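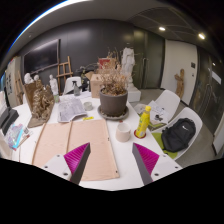
Chun-yin Kwan
Withered plant in a large pot, saucer underneath. Cut back or discard? It shares a white table with papers, a cup and a yellow bottle, so I want little mess.

Chi-keung Tai
Scratch a stem near the base. Green tissue – cut to 3 inches and water lightly. Brown throughout, check the roots before discarding. Allow 14 days for new growth.
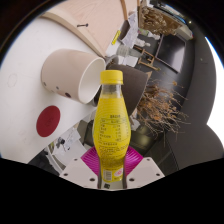
Helstead
Move the drinks and papers first. Dry leaves crumble and get into cups. I'd just bin it.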